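The bed is my sorting table now

I've been putting off the bathroom cabinet since September, and this morning I finally gave in and hauled everything to the bedroom. The bed is the only flat surface in this apartment big enough for the job (the kitchen table is 83 centimeters across and half of that is mail). So I put a cardboard box on the bedspread and started making piles!

My one rule was that anything I couldn't decide on in a few seconds went into the box. That's how a jar of yellow capsules ended up sharing space with a white bottle and a little gray bear-headed figurine. I'm keeping the figurine, by the way. I don't care that it has no job. The clear containers stayed out front on the bed because I go back and forth on those every single time. They're so handy for cotton swabs and hair ties, and then I never put any cotton swabs or hair ties in them.

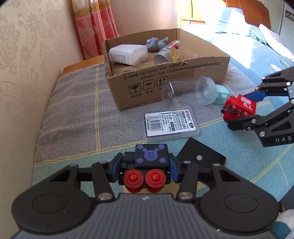 What's going back in the cabinet

Much less, I hope. I measured the middle shelf at 245 millimeters deep, so two rows of small stuff will fit if I behave myself. I had my eye on a set of stacking bins from Skov, but I'm going to live with the empty shelf for a week or so first and see what I reach for. Vitamins are moving to the kitchen, next to the coffee, where I might remember to take them. And the box itself is a good sturdy one, so it's going on top of the closet for now.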